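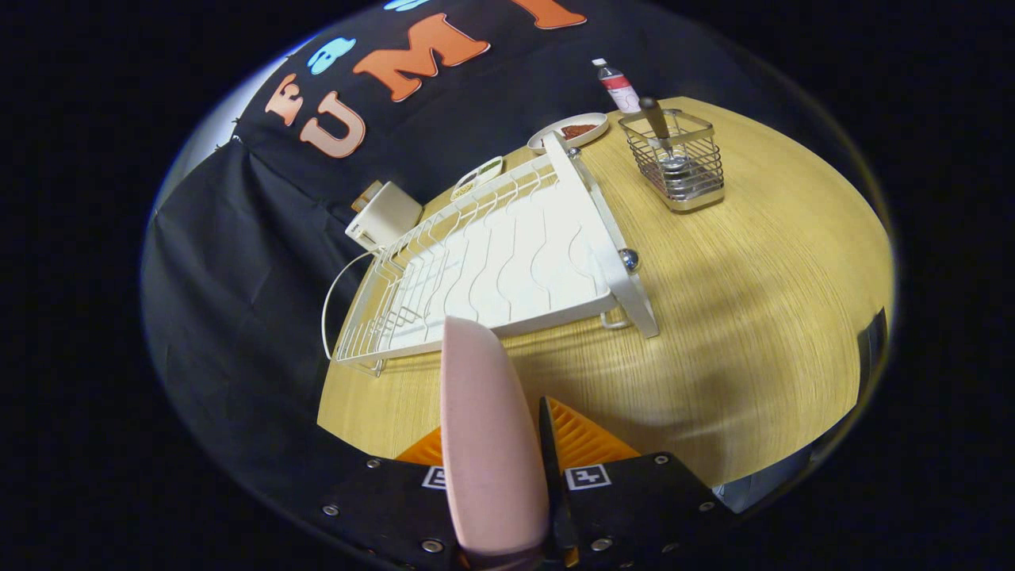
House rules for hand-held gripper recording: what do you use?

Posted by Amerley Nyarko

Hi all! Our little group at Joltorico has started recording kitchen tasks with hand-held grippers (plates into a dish rack, mostly) and I am loving it. Six of us take turns, though, and everybody has their own habits. One person restarts after every fumble, another keeps everything, and I've caught myself holding plates with my free hand. I'd like to write one page of rules before April. What belongs on it? And do you throw out the takes where a plate slips?

Floarea Barbu

Oh, I love this topic! We wrote ours at Kudov last year and it made the work so much more fun, because the arguments stopped. Ours fits on one sheet:

Check that both markers on the gripper are clean and facing the camera before every session.
Look at the finger pads. Swap them if they're torn or greasy.
Tighten any loose screw on the plate. Do it before recording, never between takes of the same set.
Free hand stays out of view and off the objects.
Start with the gripper still, end with the gripper still.
Move the rack and the plates to a new spot after every 16 takes.
Nothing sharp, and no real glass until a person has done 80 clean takes with plastic.

As for slips, keep them! If the person recovers and finishes the job, we tag it "recovered" and it goes in its own folder. If the plate ends up on the floor we tag it "failed" and keep that too. Just never delete on the spot. You're a bad judge when you're annoyed (I am, anyway).

Leftover food on the plates is fine with us as long as the label says so. Write "dirty" or "clean" in the notes every time.

Kojo Quaye

Slow down. Everyone goes too fast.

Philomena Amissah

Seconding Floarea's list, and I'd add breaks! We stop after 14 minutes and hand the gripper to the next person. Wrists get sore sooner than you'd think, and tired takes get sloppy. Also put a version number on your page, so that when a rule changes you can tell which takes were made under the old one. We forgot that and spent a whole Tuesday sorting it out.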